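About Us

Hi, I'm Kulsoom Baloch, and I run Skosgate with my friend Shamim Tanoli. We get holiday cottages ready for guests in and near Fonport, and we've been at it for 8 years now (Shamim says it feels like longer!).
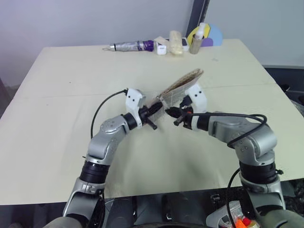 We started with one cottage. It belonged to Daniyal Rana, who was living two hours away and driving down every Saturday to change the beds himself. He asked if I could do a turnover for him, just the once, and I dragged Shamim along because I hate folding fitted sheets. By that July we had six places on the books and a very full hall closet.

The part I love is the welcome table. Anybody can leave a key and a Wi-Fi code, but I want you to walk in after a long drive and find bread for the morning, hand soap by the sink and something to read over your first cup of coffee. We fold a little booklet for every stay – where to park, when the bakery opens, which beach is good for dogs – and Shamim rewrites it whenever a café closes or the bus times change. She's up to 1,926 words on the longest version and I keep begging her to trim it.

Then there's the stuff people leave behind. Umbrellas, mostly! Chargers come a close second. We bag everything up, write the cottage name on the bag and hang on to it for 2 months, so if you've lost something, please do get in touch. We'll mail it back for the price of the postage.

Fahad Yousafzai joined us last spring and looks after the linens and the van, and Asif Rind answers the phone on weekday mornings. If you've called about a late checkout, you've probably talked to Asif.

We're taking on a few more owners in Fonport this year, and we'd love to hear from folks over in Grellorstead too. A standard turnover covers beds, bathrooms, kitchen, trash and the welcome table. Windows and ovens are extra. Call before noon or drop us a note through the contact page, and one of us will come out and take a look at your place.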